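Frequently Asked Questions: The Burkis Email Newsletter Service

Hello, and welcome! These are the questions that land in our inbox most often. If you're brand new to sending newsletters, start at the top and take your time, and if you've been with us since the Lamata days, you may want to skip down to the part about moving your list.

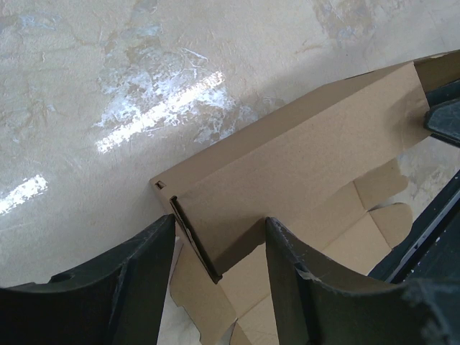
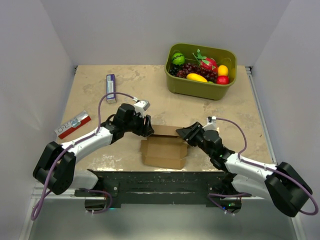 Getting started

Do I need a website before I can send a newsletter?
You don't! Plenty of our writers started with nothing more than a sign-up page, which we make for you when you open an account. If you do have a site or a blog, you can paste a short piece of code into it and the sign-up box will show up wherever you put it (most people like it at the bottom of each post).

How much does it cost?
The free plan covers up to 297 subscribers and lets you send as often as you please. When subscriber 298 comes along we'll write to you first, and nothing is charged until you pick a plan yourself.

Can my blog posts go out by themselves?
Yes. Go to Sources, add your blog's address, and choose whether you'd like each post sent as it appears or gathered up into a weekly letter. Jeptoo Odera on our support team leans toward the weekly letter if you post more than 2 times a week, and I have to say my own readers complained a lot less after I switched.

Moving your list

I have an old Lamata account. Is my list still there?
It is. Everything was carried over in September, including your drafts and your tags. Sign in with the same email address and ask for a new password, as the old ones didn't come along.

How do I bring in subscribers from Zepeda or Udeo?
Export your list there as a CSV file, then open Subscribers and click Import. Please bring only people who signed up to hear from you. Lists with more than 50 bad addresses are held until one of us has had a look, usually by the next working day.

Sending

Why did my newsletter end up in the spam folder?
Oh, this one is frustrating, and there can be several causes. Check first that you've confirmed your sending domain under Settings. Then look at your subject line, and go easy on the capital letters. It also helps to ask new readers to reply to your welcome letter, even with one word.

Can I fix a typo after I've hit send?
Not in the copies already delivered, sorry! You can correct the web version, though, and anyone who opens the "read online" link will see the new text.

Something else?
Write to support and either Jeptoo or Braulio Pacheco will get back to you. Do tell us the address you sign in with, it saves a round of emails.

Last updated 16 Dec 2020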